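中古アームでビンピッキング用セルを組む予算の相談
掲示板トップ > 設備・導入計画 > 見積と調達

1 投稿者：h_carvalho　2月8日
Cistudeoという小さな会社で工程設計をしているカルヴァーリョです。6月までにばら積みの雑貨を取り出すセルをもう1台増やす計画で、予算案を出すことになりました。アームは中古で探すつもりです。迷っているのはハンドと、ビンまわりの治具にどこまで金をかけるかです。
候補は2つあります。
案A：Tradanoの中古アーム＋Sturierの多指ハンド（新品）
案B：同じアーム＋吸着と平行グリッパの交換式
対象物は形も硬さもばらばらで、布っぽいものも入ります。

2 投稿者：oltmanns
案Bを推します。多指ハンドは本体価格より指の交換部品が効いてきます。うちは1年目の保守費の大半が指でした。Sturierの見積に予備指が入っているか確認してください。入っていなければ比較になりません。

3 投稿者：madalena_m
布ものがあるなら吸着はかなり苦しいです。毛の長いものも吸えません。交換式にするとツールチェンジャー代とエア配管が乗るので、案Bが安いという前提から見直したほうがいいと思います。

4 投稿者：oltmanns
>>3
チェンジャーは中古があります。配管も既設のコンプレッサーが使えるなら大した額になりません。対象物のうち吸えないものが何割かを先に出すべきでは。

5 投稿者：h_carvalho
>>2
予備指は別見積でした。明日問い合わせます。
>>4
割合はまだ出していません。サンプルを20点選んで試す予定です。コンプレッサーは隣の工程と共用で、余裕があるか設備担当に確認中です。

6 投稿者：sequeira
20点では少ないです。把持の試行は1000回くらいやらないと、指の摩耗も失敗の傾向も見えません。試験の工数を予算に入れていますか。計画書でいちばん抜けやすい項目です。

7 投稿者：h_carvalho
>>6
入れていませんでした。人件費として別行を立てます。

8 投稿者：s_braganca
ケーブルの引き回しも別行にしてください。ハンドの配線は手首をひねるたびに引っ張られます。最初はタイで束ねて始めても、量産に回すならドレスパックを買うことになります。Bettencourtに頼んだときは納期が長く、ハンド本体より後に届きました。6月稼働なら発注はハンドと同時です。

9 投稿者：madalena_m
>>8
賛成です。ただ、評価段階でドレスパックまで買う必要はないと思います。評価と量産で予算を分けて、評価側はタイと余長で済ませる。その代わり断線したときの予備ケーブルを1組入れておく。

10 投稿者：s_braganca
>>9
分けるのは構いませんが、評価が終わってから発注すると間に合わないと言っています。仮発注でも枠だけは取っておいたほうがいいです。

11 投稿者：oltmanns
ビンは既製の金属容器で十分です。特注の傾斜壁を見積に入れてくる業者がいますが、評価が済むまで不要です。底は傷だらけになるので消耗品扱いにしておくこと。固定もクランプで足ります。

12 投稿者：h_carvalho
ありがとうございます。いまのところ次の形で出そうと思います。
・中古アーム（点検費込み）
・多指ハンド、予備指2組
・予備ケーブル1組
・試験工数（別行）
・ドレスパック（量産側、仮発注）
・ビンと固定具（消耗品）
吸着は比較用に安いカップだけ買って、同じサンプルで試します。>>2の指摘があるので、ハンドの最終決定は予備指の値段を見てからにします。
評価用のサンプルはヘアブラシ、玩具のブロック、小さいぬいぐるみ、透明な丸い容器など、硬いものと柔らかいものを混ぜる方針です。透明なものはカメラ側の費用にも響くので、そちらの見積は別スレで相談させてください。

13 投稿者：sequeira
>>12
中古アームの点検費には減速機のグリス交換を含めるよう業者に書面で出させてください。口頭だと後で追加請求になります。サンプルは混ぜた状態で試さないと数字が良く出すぎます。うちの評価もその条件でやっています。 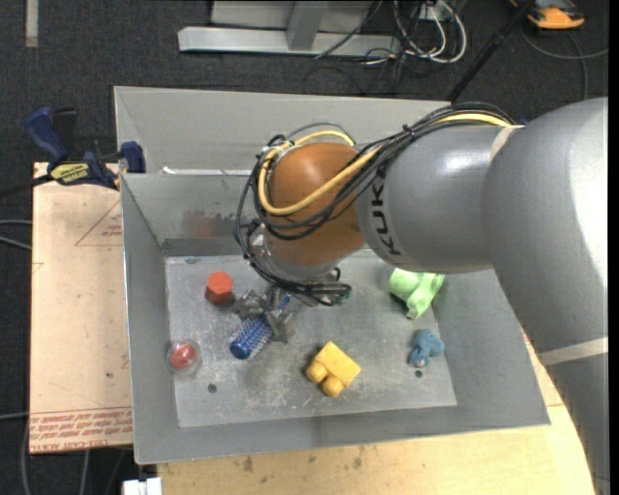

予備指の値段がわかったら、このスレに書いてもらえると助かります。うちも次の期で同じ項目を立てる予定です。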